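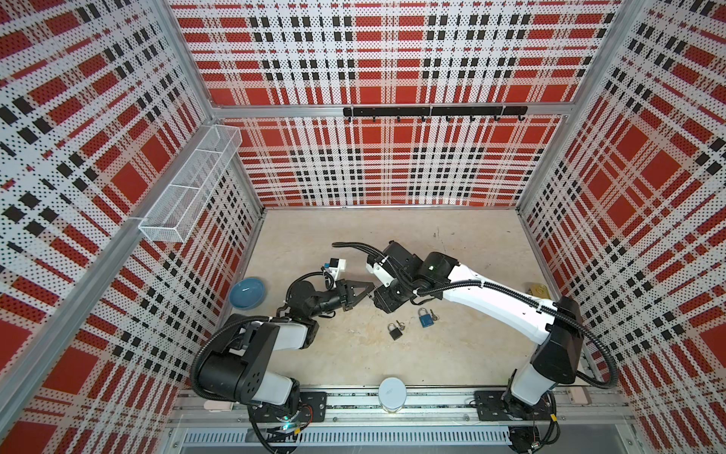 *2 min read*

My neighbor asked me on Monday whether she should hold off on hiring help, what with the robots coming, and I told her (warmly, I hope!) to go ahead and hire. I say this as someone who roots for the machines. Two arms with black grippers, and a pair of little padlocks with their keys on the floor between them, is a lovely setup, and I could watch that sort of thing all afternoon.

But think about what a padlock asks of you. You pinch a tiny key, feel for the slot, turn it, and ease off when it sticks, all while chatting about supper. My house has maybe five jobs that hard before breakfast. I'd believe a machine sorting 600 parts at Skitness long before I'd trust one with my back gate, and I'd be delighted to be proved wrong.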